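Robots in the Dish Room: What Changes for the Staff?
Project report, Shiyu Mao, 20 May 2018

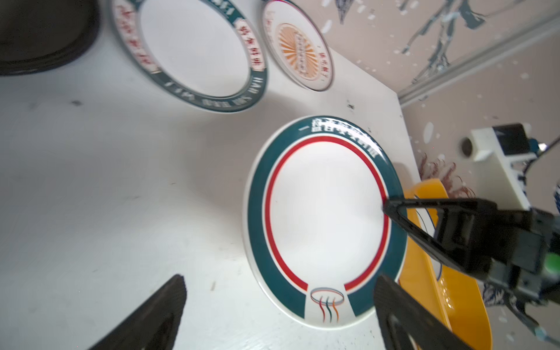

Zhong objected to my first draft before I had finished reading it out. The machine does not get tired, he said, and I should stop writing as if plates had feelings. Fair enough, but my question was never about the plates.

The Provincombe canteen began its trial with the Dralow arms this spring. The claim in the supplier's leaflet is that handling dishes by robot "frees staff for better work." I wanted to know what the better work was. I spent 5 shifts in the dish room and talked to seven people who work there.

Most of them now do what they did before, plus one new job — standing by the arms. With two arms going for one plate, someone still has to sort by size, clear the basin and restart things after a stop. I logged 66 stops over the five shifts. The longest lasted 30 minutes, and during that one the whole crew went back to stacking by hand. The manager's own report leaves the stops out and counts only plates moved while the system was running. I do not think that is a fair way to count.

Two people told me their wrists hurt less. I believe them, and it is the best argument for the trial I heard. Another had lost her early shift when the schedule was redrawn to suit the machine, and she now gets home after her kids are in bed. No one had asked her first.

Training was one afternoon with a printed sheet. When an arm froze, staff were told to call the vendor, so they learned very little about fixing it. That keeps the skilled part of the job outside the building.

My data are thin. Five shifts is a short time, and people may have been careful around a student with a notebook. The canteen decides in June whether to keep the arms, and I have asked to see the new shift schedule before then.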